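Simulated robots draw a full house at Futov open afternoon

There was standing room only by 2 o'clock at Futov's August open day, where the small robotics team had put on tea, a very generous plate of biscuits and a chance to watch a robot arm at work in a computer simulation. Birutė Pärn, who looks after the simulation side, welcomed visitors at the door and was still answering questions long after the cups had been washed up.

The demonstration, known in the office as Costix, puts a white arm into a rendered room with red brick walls and asks it to deal with the sort of things people leave lying about at home.
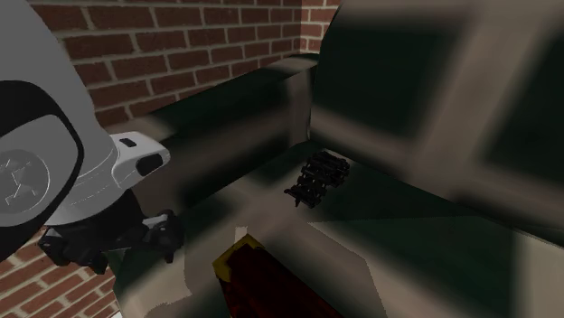 Karla Cervantes talked everyone through the controls, and was kind enough to start again from the beginning when a second group squeezed in at the back (your correspondent among them, having gone to the wrong door). She explained that the team tries out its ideas on screen first, where a clumsy move costs nothing but a few minutes, and that a new set of objects can be loaded while the kettle boils.

The abacus was the clear favourite with the younger visitors. One girl of 9 wanted to know whether the robot could do her sums for her, and Tharun Gowda told her, very gently, that it has enough trouble deciding where to put its fingers.

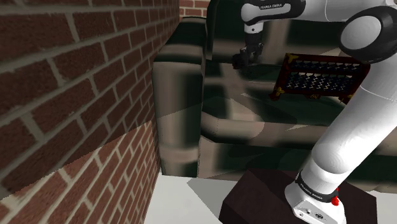
Rimantas Rebane rounded off the afternoon with a short talk on how the work began, nearly 8 years ago, with two desks and a computer that had to be switched off whenever anyone wanted the heater on. He thanked the many neighbours who had come along, and promised more chairs next time.

Futov hopes to hold another open afternoon in the spring. Anyone who would like to come should leave their name with Jurgita Dzene at the front desk, which is staffed until 7 most evenings.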